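Old armchair – reupholster, slipcover or let it go?

hallwaymoth
Posted in Furniture & Fabric

So I inherited my aunt's armchair in May and I've been going back and forth on it ever since. Damask floral, beige and brown, rolled arms, tall back. It's crazy comfortable and the fabric is, well, very much her. I got one quote so far, from Vanags over in Lesarham, and they want $600 for labor alone. Fabric is on top of that! My husband thinks I'm nuts for even considering it. Has anyone here paid that much and been glad they did?

tackhammer_382
$600 is fair for a rolled arm. Those arms eat up time, and if there's a pattern to match they have to line it up on the front, the back and both sides. I've done 2 chairs myself and the second still has a flower going sideways on the left arm. Ask them if the price includes new foam. Mine didn't and I was pretty mad about it.

pelmet
I'm going to disagree with everybody and say leave it alone. Damask is coming back, and a good one wears like iron. Steam it, vacuum down in the creases, put a plain throw over it and see how you feel in six months. You can't un-reupholster a chair.

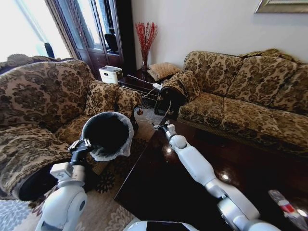 hallwaymoth
pelmet, I kind of hate that you might be right. The thing is, the rest of the room is dark wood and I was hoping for something lighter, maybe a plain oatmeal linen. I ordered swatches from Zikell and they're all over the kitchen right now. The one called Mistus is gorgeous but it's $18 a swatch book and then they want it back??

tackhammer_382
Linen on a chair you sit in every day, no way. It bags out at the seat and then you're tugging at it forever. Get a blend.

Vaughn Kapoor
I've had linen on my reading chair for years with two dogs and it's fine – a little rumpled, but I like rumpled. Prewash the yardage if you're sewing a slipcover. I skipped that once and the skirt came out of the dryer a good three inches too short.

tackhammer_382
OK, but a slipcover you can wash and a fitted cover you can't. Different animal.

pelmet
Steam it!!

hallwaymoth
Ha, fine, I'm borrowing my sister's steamer. I'm also going to call Vanags back and ask about the foam, and find out how many yards they'd want for a plain fabric. Vaughn, do you remember what pattern you used for your slipcover, or did you just pin it right on the chair?

Vaughn Kapoor
Pinned it, inside out, with an old bedsheet first. Use way more pins than you think you need.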